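Ticket: Guest Wi-Fi drops in east meeting room
Product: Parnura access point, Cekum controller
Opened by: Noémie Bélanger
Assigned to: Torbjørn Rønning
Status: Pending customer

Noémie Bélanger, 9:40 AM
Laptops in the east room lose the wireless connection every 15 minutes and take a while to rejoin. Wired ports are fine. It started after the February firmware update. Phones on the staff network are not affected. 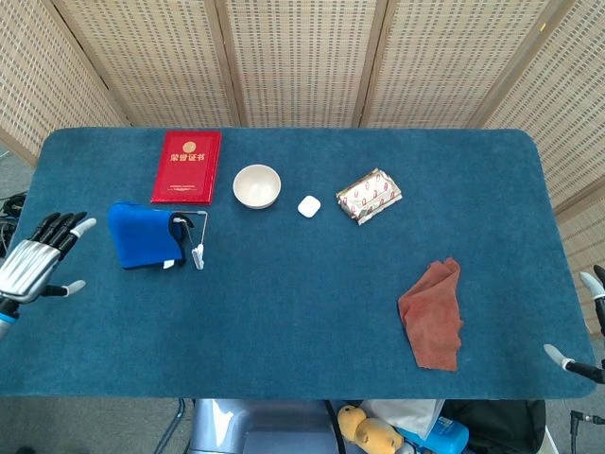

The access point light stays green during the drops. I restarted it twice with no change.

Torbjørn Rønning, 10:25 AM
Controller log shows deauthentication with reason code 4 (inactivity) for each guest client. The session timer looks normal. Please send:
- client idle timeout from the guest profile
- channel and width on the 5 GHz radio
- whether band steering is on

Noémie Bélanger, 11:05 AM
Idle timeout is 900 seconds. Channel 36, 80 MHz. Band steering is on. Affected clients: 12. 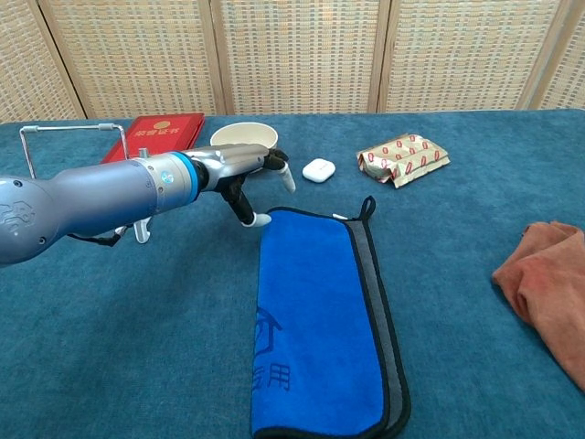 East room, table with teal-blue cloth

Torbjørn Rønning, 11:30 AM
The update reset the guest profile to its defaults – keepalive is now off, so quiet clients get removed at 900 seconds. Turn keepalive on, set idle timeout to 3600 and push the profile. Leave band steering as it is for now.

Noémie Bélanger, 1:50 PM
Profile pushed. No drops in the log so far. Will check again tomorrow before closing.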